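Home
Services
Ballot notices
About us
Contact

About Lurkik

Lurkik runs workplace ballots and keeps bargaining records. Our clients are unions, staff associations and employers who have agreed that a vote or a record should be held by a third party.

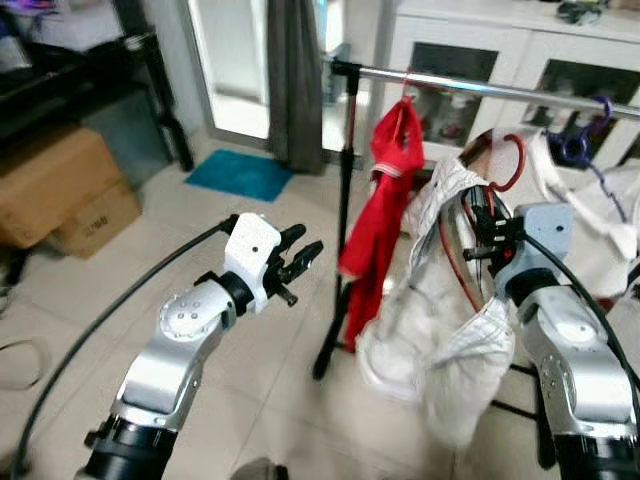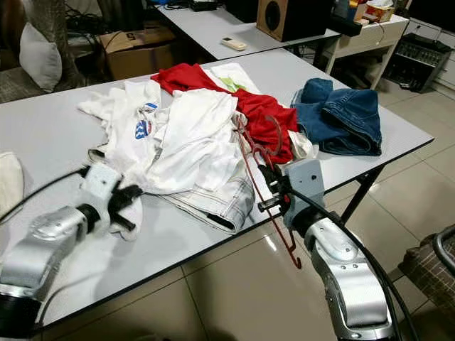 A white garment on a red hanger (first picture) and a pile of laundry on a table (second picture).

What we do

The work falls under two headings. The first is balloting: votes on union recognition, votes on pay offers, votes on industrial action, and elections of workplace representatives and safety representatives. The second is records: minutes of bargaining meetings, registers of agreed and disputed items, and the safekeeping of signed agreements.

We do not organise workers, advise employers on how to respond to organising, or represent anyone at a disciplinary or grievance hearing. Enquiries of that kind are returned to the sender with a note saying so. We do not recommend a union or a law firm.

How a ballot is run

A ballot starts with a written instruction. Where both sides are instructing us, both sign it. Where a union is consulting its own members, the union signs alone and the notice of ballot says so.

The instruction fixes the question, the group of workers entitled to vote, the opening and closing times, the method of voting and the rule by which the result will be decided. We will comment on the wording of a question if it can be read in more than one way. Once the instruction has been signed the wording is closed, and any change to it needs a new instruction and a new notice.

The voter list is the part of the job that takes longest. For a recognition ballot the employer supplies a list from payroll, and the union may compare it with its own list on our premises. Differences are entered on a schedule. Typical entries are agency workers, staff on long leave, staff who have given notice, and people whose job title has been changed since the claim was made. The parties settle the schedule between themselves where they can. Entries that stay in dispute are marked, those voters receive a paper in a separate envelope, and the envelopes remain sealed unless their number could alter the result.

Voting is by post, in person, or both. We do not offer voting by telephone. Online voting is available for the election of representatives, where the rules of the body concerned allow it, and is carried on a system that we rent and do not own. The terms of that rental can be read on request.

For voting in person we ask for a room with one door in use, a table for the register, a screened place to mark the paper and a box that can be sealed in view of both sides. Shift patterns are taken from the rota in force during the ballot week. A site that works nights has a night session. Each side may have one observer in the room. Observers may look at the seal, the register and the box, and may make a note of anything they wish to raise. They may not speak to voters or keep a tally of who has attended.

The count

Counts are held at our office in Kokham unless the instruction names another place. Papers are taken out of their envelopes face down, mixed, turned and sorted. Doubtful papers are put aside and decided at the end by the returning officer with the observers present. A paper is accepted if the voter's choice is clear, whatever mark has been used to show it. A paper that bears the voter's name is rejected.

The result goes to both sides at the same time in a sealed letter and by email. The statement of result gives the number entitled to vote, the papers issued, the papers returned, the papers rejected with the ground for each, and the votes for each answer. We do not describe a result as strong, narrow or decisive, and we do not comment on it to the press.

Ballot papers are kept under seal for the period set in the instruction and then shredded. Either side may ask for a recount before the seal goes on. After that a recount requires the consent of both sides or an order from a body with power to make one.

Bargaining records

A bargaining record is a plain account of what was proposed, what was answered and what was agreed. It isn't a transcript. Our minute taker attends the meeting, sits at the end of the table and takes no part in the discussion. A draft is sent to both sides on the next working day. Each side may correct its own words and may object to the record of the other's. Objections that aren't withdrawn are printed beside the passage.

The register of items runs alongside the minutes. Every item has a number, the name of the side that raised it, its present wording and its status: open, agreed in principle, agreed, withdrawn or referred. An item marked as agreed in principle has no effect until the whole agreement has been signed, unless the parties have said otherwise at the outset. We ask them to decide that point before the first meeting.

Signed agreements are held in Kokham in paper form, with a scanned copy on a server at Berge. Either signatory can have a certified copy. Members of a union who want to see the agreement that covers them should ask their representative first. We can release a copy to an individual only if the agreement or one of the signatories permits it.

Where we work

The head office is in Kokham. It holds the count room, the paper store and the records desk. The Berge office handles printing, dispatch and the server. Drodow is a small office, open by appointment, used mainly as a base for voting sessions at the warehouses, laundries and food plants nearby.

Voting sessions can be staffed within travelling distance of any of the three. For sites further away we use postal voting, or charge travel at cost.

Size of workplace

The smallest group we will ballot is 20 voters. Below that it is hard to keep the vote secret, especially where the result is broken down by department, and we suggest that the parties find some other method. Groups of under 100 receive one combined result with no breakdown of any kind. Above that figure a breakdown can be given if the instruction asks for it in advance and no part of it would cover fewer than 20 people.

In the last full working year we issued 341 statements of result. The list of these, by sector and type of ballot, is under Ballot notices. Client names appear there only where the client has agreed.

Who we are

Ylva Bråten is returning officer and managing director. She was previously a payroll manager and then a full-time branch officer, and has signed every statement of result issued from Kokham since the office opened. Her deputy acts in her place for any ballot at an organisation where she has worked or been a member.

The permanent staff are employed on a single pay scale, which is printed in the annual statement. Staff at all three offices are covered by a collective agreement. Ballots of our own staff are run by another provider, and we have no access to the papers.

Polling clerks are engaged by the session. They are paid for training, for travelling time and for sessions cancelled after the rota has been sent out. Clerks may belong to any union or none. They may not work on a ballot involving their own union, their own employer or an employer they have left within the past two years.

Ownership and money

Lurkik is a private company. Its shares are held by a staff trust, and no union, employer or employers' body may own any of them. The company takes no grants and accepts no gifts from clients. This includes meals at voting sessions, and clerks bring their own.

Fees are set by a printed scale according to the number of voters, the method and the number of sessions. The scale is the same for unions and employers. Where both sides instruct us the fee is divided equally, unless they give us a signed note of some other division. Payment is due on issue of the invoice and does not depend on the result. A ballot stopped before papers go out is charged for work done. A ballot stopped after papers have gone out is charged in full.

Complaints

A complaint about the conduct of a ballot should be made in writing to the Kokham office and should say which session, notice or paper it concerns. Complaints received while a ballot is open are answered the same working day where this is possible. If the fault could affect who is able to vote, both sides are told of the complaint, with the name of the person removed.

Complaints about campaign material, meetings called by managers, access to the workplace or the conduct of organisers are outside our remit. We record that they have been made and pass them to the other side if the person complaining agrees.

A complaint about the returning officer goes to the trustees of the staff trust, whose address is on the contact page.

Changes to this page

The paragraphs on online voting and on the engagement of polling clerks were revised on Tuesday, July 6, 2021. The scale of fees is reviewed each April. Instructions signed before a review are charged at the old rate.

Contact
Scale of fees
Ballot notices
Privacy
Work as a polling clerk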